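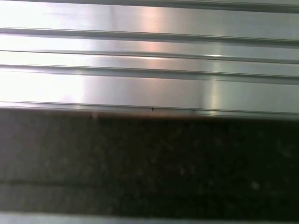
Okay friends, a little money update because so many of you were sweet enough to ask! When I moved to Dreddale I owed $2000 on a store card and was paying the minimum every month like it was rent.

In January I finally called the credit union over in Brulemer (shaking the whole time, I'm not kidding) and they set me up at $60 a month. Some months I can only swing $50 and they've been so kind about it.

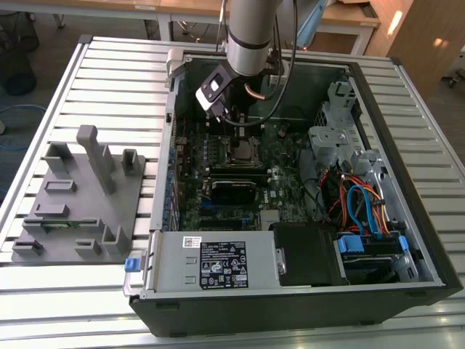 Case open, side panel off.

Anyway, I've got $38 left to go, can you believe it?? I'm paying it off on my lunch break and then I'm taking myself to Elton for the biggest plate of pancakes they've got. Paying cash, of course!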